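Folding for a living (sort of)
17 Nov 2021

I've been putting off writing about work because every time I mention the robots somebody asks if I'm about to lose my job. So, for the record: I still have one, it's just a bit odd now.

When I started at Grakdale I was on the returns bench. Jumpers in, jumpers checked, jumpers folded, up to 9 hours if we were behind. Then in January they brought in the Fuvau trial and four of us were asked if we'd like to move upstairs and teach the thing to handle cloth. I said yes mostly for the chairs!

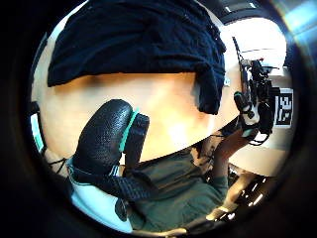 My wrists are better than they were, but my head is more tired. On the bench I could fold and think about tea. Upstairs you have to do every move slowly and the same way each time, and if you rush a sleeve you start again. I never thought I had a "way" of folding until I was asked to slow it down (I do, and my mum would be appalled by it).

The bit I miss is the noise. Downstairs there was always a radio on and a row going about it. Now there are three of us left up here, after one went back down to the bench, and we can go a whole morning hardly talking.

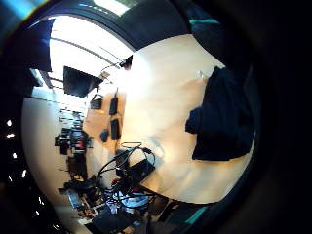 Pay is the other thing. We got a small rise for moving, but the folks downstairs didn't, and they're the ones wondering what happens when the Fuvau lot say it's ready. I've asked twice what the plan is and been told there'll be a meeting. The Lindsay site had theirs already and came away with retraining for anyone who wanted it, so I'm hoping for the same. I've got my eye on the maintenance course, if they'll let me do it part-time.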